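Cheetham water main replacement to start in February

Saturday, November 7, 2020

Work to replace the ageing water main beneath Cheetham will begin in February, the contractor Plutell has confirmed. The scheme covers 3,233 metres of cast iron pipe between the Rarton service reservoir and the lower end of the town, and will be carried out in five sections.

The existing main was laid in short lengths with lead-run joints. Leakage at the joints has increased as the clay beneath the road dries and swells with the seasons, and repairs have so far been made one joint at a time. Plutell said that patching was no longer good value on this stretch and that full replacement had been approved.

Most of the new main will be polyethylene, pulled through the old pipe after it has been cleaned and surveyed. This method – known as slip lining – needs a pit at each end of a section and smaller openings wherever a house connection has to be moved across. It reduces the internal diameter of the main, but the smoother wall and a modest rise in operating pressure are expected to keep flow at its present level.

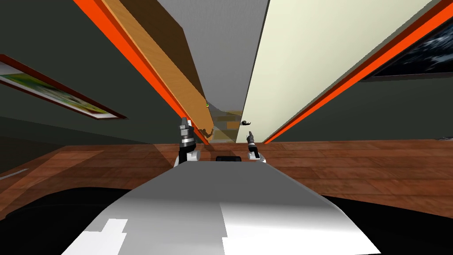

Open trenching will be used on the steepest section, where the old pipe changes direction too sharply for the new one to be drawn through. That section will be closed to through traffic while the trench is open. Access for residents and emergency vehicles will be kept from one end at all times.

Teresa Lobo, project engineer at Plutell, said the order of work had been set by the valves. "We can only isolate the main where there is a valve that closes fully, and several of them don't," she said. "Those are being changed first, at night, when demand is low. After that each section can be shut down without affecting the next one."

Supply will be interrupted twice at most properties: once when the section is transferred to a temporary overground line, and again when it is connected to the new main. Neither interruption should last longer than 9 hours. Written notice will be delivered beforehand. Customers may see cloudy water for a short time after reconnection – this is caused by trapped air and clears if the cold kitchen tap is left running.

Pressure loggers supplied by Clarnetti will be fitted at the boundary of each section and left in place once the work is complete. Readings will be used to set the pressure-reducing valve below the reservoir, which is currently adjusted by hand.

Lead service pipes found during the work will be replaced up to the property boundary at no charge. Pipework inside the boundary remains the owner's responsibility, although owners can ask for a quotation while the crew is on site.

Plutell said 3,000 leaflets giving section dates and diversion routes would be sent out before the first road closure. Bus stops on the affected section will be moved to the nearest side road.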